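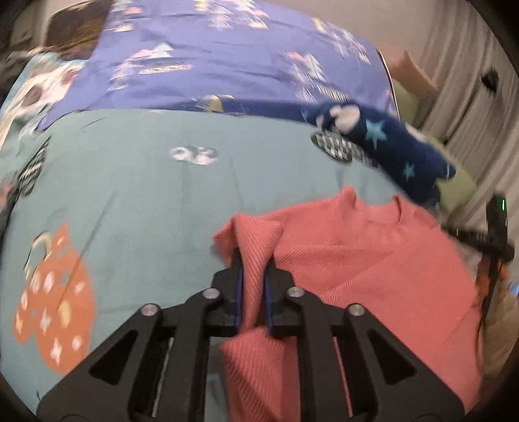
A reader of the first release, writing from Vodmont, asked whether knitwear should be counted with clothing or with bedding when it is found on a bed, and remarked that the earlier notes had left the matter open. The present release adopts the following rule: an item is recorded by what it is, and the place where it lies is recorded separately. A sweater on a quilt is clothing, location bed.

Pustville Household Textiles Collection
Data card, release 4

Summary
The collection documents clothing and bed linen as found in occupied bedrooms during ordinary tidying. It contains 513 entries, each consisting of one picture and one short record. It is maintained by the Pustville project office and is intended for the study of folding, sorting and storage in the home.

Contents
Entries cover knitted garments, woven garments, sheets, quilts, pillowcases and towels. Printed bed linen is well represented, including children's patterns. Plain white linen is underrepresented, and users comparing fabrics by color should take this into account.

Record fields
item - common name of the textile, singular
surface - what the item rests on
state - folded, spread, bunched, hanging or held
color - everyday color word, such as coral pink, teal or purple
pattern - plain, ribbed, printed, checkered or mixed
household - code only

Where two states apply, the state of the larger part of the item is entered. A ribbed sweater spread on a sheet with one fold lifted is therefore entered as spread, and the lifted fold goes in the remarks.

Collection
Households in Vodmont and Atinga took part. Beds were left as the residents had made them. Sheets and quilts were not straightened beforehand, and layered bedding was entered once for each visible layer.

Known limitations
Fiber content was not recorded. Roughly 200 entries carry no pattern value because the field was introduced in release 3. The words "quilt" and "comforter" were used interchangeably in Atinga and have been merged under "quilt."

Files
records.csv - one row per entry
terms.txt - permitted words for state and pattern
changes.txt - corrections by release

Use
The collection may be used for teaching and research with credit to the Pustville project office. Resale is not permitted. Corrections are accepted through the Veline request form and are reviewed each October. Requests should state the entry number and the field concerned.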